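Skaltura eröffnet Musterwohnung für Familienküchen in Rurkstead

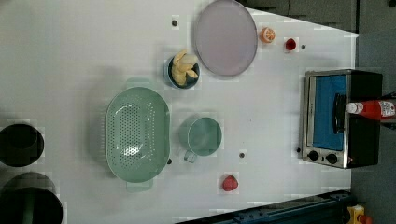
Warum beschäftigt sich ein Hersteller von Arbeitsplatten mit dem Alltag von Familien?
Weil an der Arbeitsplatte in den meisten Haushalten viel mehr geschieht als das Kochen, und weil die üblichen Maße diesem Umstand nur selten folgen.

Rurkstead, im März – Die Firma Skaltura öffnet in ihrem Stammhaus in Rurkstead eine Musterwohnung, in der Besucher die neue Plattenserie Lillside unter gewöhnlichen Bedingungen ausprobieren können. Die Wohnung besteht aus zwei Küchen und einem Essraum. Alle Geräte sind angeschlossen, und wer möchte, darf eigene Lebensmittel mitbringen und eine Mahlzeit zubereiten.

Der Serie ist eine Befragung vorausgegangen, an welcher 113 Haushalte teilgenommen haben. Die Teilnehmer führten während vier Wochen ein Heft, in das sie eintrugen, wofür sie ihre Arbeitsfläche benutzt hatten. Am häufigsten genannt wurden neben dem Kochen die Hausaufgaben, das Sortieren der Post und das Spielen mit kleineren Kindern.

«Wir hatten erwartet, dass man sich vor allem über Kratzer beschwert», erklärt Valbona Vukadinović, Leiterin der Produktentwicklung. «In den Heften stand aber sehr oft, dass die Kante zu scharf ist und dass die Platte in der Tiefe nicht genügt. Diese zwei Punkte haben wir zuerst bearbeitet.»

Lillside ist in vier Tiefen erhältlich und besitzt eine gerundete Vorderkante. Die Oberfläche ist matt ausgeführt, damit das Licht der Hängelampen weniger blendet. Die Entwürfe stammen vom Büro Ivanov, mit dem Skaltura bereits bei der Vorgängerserie zusammengearbeitet hat. Der Einstiegspreis beträgt 400 Euro für den laufenden Meter, die Montage wird gesondert berechnet.

Der Verkauf erfolgt über den Fachhandel. Für Händler werden in der Musterwohnung Schulungen durchgeführt, in denen auch der Zuschnitt und das Abdichten der Fugen behandelt werden. Vlasta Obradović, zuständig für den Vertrieb, bittet um frühzeitige Anmeldung – die Gruppen sind absichtlich klein gehalten.

Private Besucher benötigen einen Termin, den sie telefonisch oder am Empfang des Stammhauses vereinbaren können. Der Eintritt ist kostenlos. Parkplätze befinden sich hinter dem Gebäude, die Zufahrt erfolgt über den Hof.

Pressekontakt: Skaltura, Vlasta Obradović, Rurkstead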